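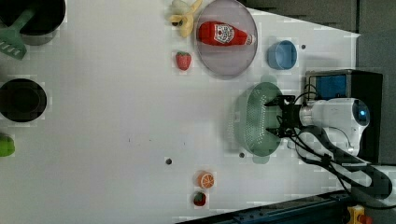 Fig. 2. The kitchen layout on the white table, gripper over the green colander.

Section 8: House rules for running the tabletop arm

Right, you've bolted everything down, you've done the cabling in section 7 and you're itching to make it move. Me too, every single time. Please read this bit first though! I wrote it after a long March of picking toy fruit up off the floor, and Ha-neul Won has since gone through it with a red pen, so it's a good deal more sensible than my first go.

These rules are the ones we keep at Fustamico. Your own site may have stricter ones, and if so, follow those and treat mine as extras. Nothing in here replaces the risk assessment for your room.

8.1 Before you switch the arm on

1. Walk round the table. I mean really walk round it, all the sides you can get to, and look at the floor as well as the top.

2. Find the stop button and put your hand on it. Ours is the small yellow unit with the red button, down at the corner by the rail. Say out loud where it is if there are two of you (you'll feel daft, do it anyway).

3. Press the stop, check that the controller reports it, then release it. Write the result in the log. If the controller doesn't notice the press, you're finished for the day until somebody has found out why.

4. Run a finger along the cables from the wrist downwards. They need enough slack for the wrist to turn both ways, but a loop so big that it can hook a pot handle is asking for trouble. I like to turn the wrist slowly by hand-guiding it and watch what the loops do.

5. Check the tool settings against the gripper that's fitted. Wrong weight in the settings means the arm behaves oddly in hand-guiding, and it's the first thing I ask when someone rings me up about drift.

CAUTION: Never do step 4 with a program loaded and ready to go. Clear it first.

8.2 Setting out the objects

I use the kitchen layout for nearly all first runs, as it has a nice mix of easy and annoying shapes. You want the colander close in, under the gripper, and the plate further out with the ketchup bottle lying on it. The small blue bowl goes next to the plate. Fruit wherever you like, within reason: I spread it out so that the two strawberries are well apart, otherwise you'll spend the afternoon arguing about which one the arm was meant to go for.

1. Wipe the table and let it dry.

2. Put the pots out first, over on the far side from the arm. If you've got a spatula standing in one, think about where its handle and head stick out. Tall or overhanging things go in the collision model as well as on the table. I've forgotten this more than once.

3. Set the plate, the bowl and the colander.

4. Add the small pieces last. Anything that's going to be picked up should be inside the reach you marked out in section 7, with a bit to spare.

5. Stand back and take a reference photo from overhead. Name it with the run number, so layout 767 goes with run 767, and please don't write over the old ones.

Note: See-through things like the colander and the plate can be a pain for depth cameras. Check the readings over both before you trust a grasp height. If the numbers jump about, type in the measured height by hand and put "manual" in the log.

Note: Toy food only. No real fruit, no open liquids, and any bottle that goes on the table must be empty and rinsed with its cap on.

8.3 The first run

1. Set the speed limit to the lowest setting in the menu. Keep it there for the whole first pass, even if it's dull. It will be dull.

2. Everyone out of the marked area. Sleeves, lanyards, long hair, mugs of tea, all of it.

3. One person has the pendant and that same person gives the word to start. Nam-gil Min and I used to swap halfway through and it made a right muddle of who was watching what. Now we stop the arm fully, hand over, and start again.

4. Jog down to the colander rim and close the gripper gently. You're looking for a firm hold without the side of the basket bowing in. If it bows, open up, drop the force a step and try again.

5. Lift a small way only, hold, and set it back down. Do this 9 times before you let the program carry the thing anywhere.

CAUTION: If something rolls or tips, leave it alone until the arm has been stopped. Don't reach in to catch it. A toy apple on the floor costs you a moment's bending down.

8.4 Putting it to bed

1. Open the gripper with whatever it's holding supported by the table.

2. Send the arm to its rest pose at low speed and press the stop.

3. Finish the log: run number, who held the pendant, any stops, any manual heights. "All fine" on its own isn't an entry, sorry.

4. Leave the objects out if you're carrying on with the same layout tomorrow, and put the card on the table saying so.

Last changed June 5, 2019. Step 3 in 8.1 used to be weekly and is now done before every session. The blank log sheet is at the back, after the spare parts list.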